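The Case Against the Case

The Pledlow screwdriver set costs 383 dollars and comes in a molded box with a hollow for every tool. The booklet calls this a system. I call it a jigsaw puzzle you have to solve each time you want to go home.

I have been told for years that a tidy shop is a fast shop. The people telling me usually sell storage. A catalog that landed on my desk in May listed 1,108 ways to hold hand tools, among them a Drullerano wall rail that needs its own special hooks. I tried the rail for a winter. Every driver I bought afterward was too fat for the hooks, so it went in a drawer, and soon the drawer was where I looked first.

Kátia Guerra, who repairs sewing machines in Ham, has even less patience. "I had a foam tray," she told me. "I cut it out beautifully. Then I replaced two tools and had a tray for tools I didn't own." She keeps her drivers in an open basket now, the kind sold for bathroom shelves.

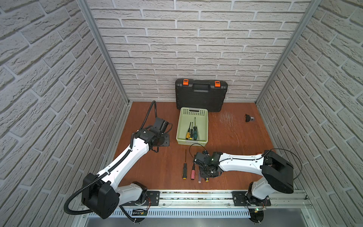 My own doubts about baskets are smaller, but I have them. A basket takes whatever you drop in it, and it won't tell you what is missing. Three screwdrivers in a light green one, handles toward you, can be told apart by color without lifting any of them. Three more lying on the wood in front are just as easy to pick out, the pink handle especially, and that makes me wonder what the basket is for. Guerra says it's for carrying to the window. Fine. A black case with orange latches will carry them too, if you can stand opening it.

Tritis is promising a modular tote next. I expect it will have hollows.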